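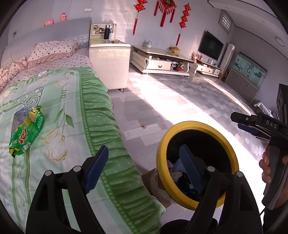 A pair of hand-held grippers at a clothes bin in a bedroom.

Home | Products | Rental | Support | FAQ | Contact

Print this page | E-mail this page

Vareck Hand-Held Gripper Kit: Frequently Asked Questions

The answers on this page apply to the paired kit in its current version. Customers who hold the earlier single-gripper kit should refer to the notes supplied with it.

What is included in the kit?

Each kit contains two hand-held grippers, two cables, one recording unit, a spare set of finger pads, and a carrying case. The recording unit is charged from an ordinary wall outlet. Memory cards are not supplied.

Who is the kit intended for?

The kit is sold and rented to laboratories and companies that collect demonstrations of household work for training robot arms. It is not a reaching aid and should not be purchased for that purpose.

Is a robot required?

No. Demonstrations are recorded by a person holding the grippers. A robot is needed only when the resulting data is put to use. Adapter plates for the Zemel arm are listed separately under Products.

What tasks are suitable?

Most customers begin with laundry, tidying, and setting a table. Clothing is a demanding material, and new operators should expect to discard part of their first recordings. The operator guide, written by Lenka Zelenák, contains 97 task sheets, of which the sorting and folding sheets are the most frequently requested.

May recordings be made in an occupied home?

Yes, provided that every adult living in the home has signed the consent form. Rooms do not need to be cleared or rearranged. Family photographs, mail, and other personal papers should be put away before recording begins.

How heavy is each gripper?

Each gripper weighs 754 grams without its cable. Operators are advised to rest for ten minutes in every hour.

How often should the finger pads be replaced?

Pads should be inspected at the start of each working day and replaced when the surface is torn or has become smooth. They may be wiped with a damp cloth. Solvents must not be used. Replacement pads are sold in sets of four.

What is the minimum rental period?

The minimum period is six weeks. Extensions may be requested in writing up to five working days before the return date. Rental kits requested for November should be reserved early.

Is training provided?

A half-day session is included with every purchase and may be added to a rental. Sessions are led by Hamish Aitken or Boris Tóth and begin at 9:30 a.m. Remote sessions are limited to four participants.

Who owns the recordings?

The customer does. Vareck does not receive copies unless the customer sends a file for technical support, in which case it is deleted when the request is closed.

How are repairs arranged?

Please contact Bohumila Sokol in the service office and quote the serial number shown on the case. Grippers should be returned in pairs so that both can be calibrated together.

Print this page | E-mail this page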